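Open house at Custari, the new co-working floors on the old Vieira warehouse lot

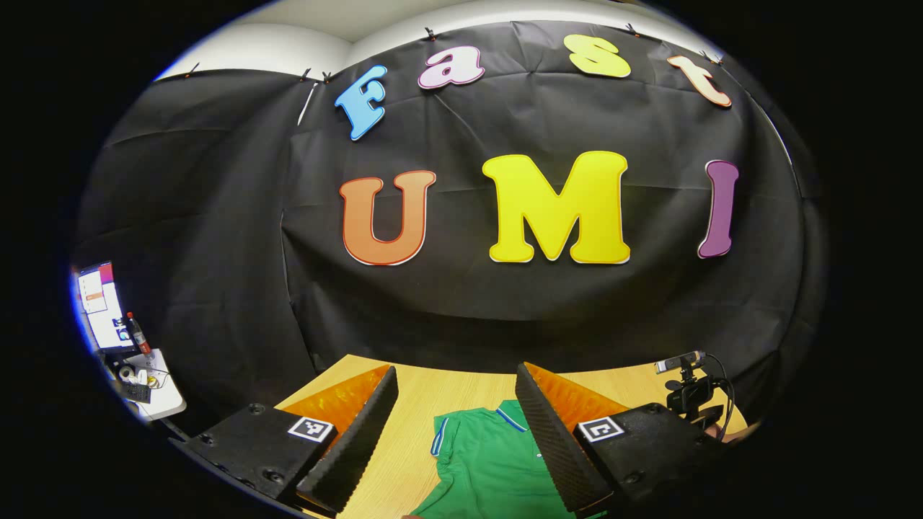 What does a desk cost there? A hot desk is $94 a month, with mail handling and 8 hours of meeting room time included.

Got there a little after 4 p.m., late April, rain. Elevator out so everybody took the stairs. Teresa Aguiar runs the place and was doing the tours herself – quick ones, ten people at a time, no slides.

Second floor is open seating. Third is lockable offices, the biggest 1,317 square feet and already taken by Grovard, who do payroll software. They move in once the carpet is down. Phone booths on both floors, four in all. I tried one, still heard the guy outside talking about his lease.

Asked about parking. Street only for now. Deal with the lot on Amano Street isn't signed, Teresa wouldnt give a date.

Talked to Dirk Lenz, one of the first members, moved over from his garage. Likes the light, hates the coffee. Golshifteh Fallahi was looking at a two-person office for her translation business and wanted to know about evening access. Key fob gets you in until midnight, front desk leaves at six.

Contracts are month to month for desks, one year for offices. Deposit is one month. Printing is extra, and I forgot to ask how much.

Kitchen not finished – sink in, no dishwasher. Bike room is in the basment, pretty tight.

Next open house is in May. Sign up at the front desk or call and ask for Deolinda Cordeiro.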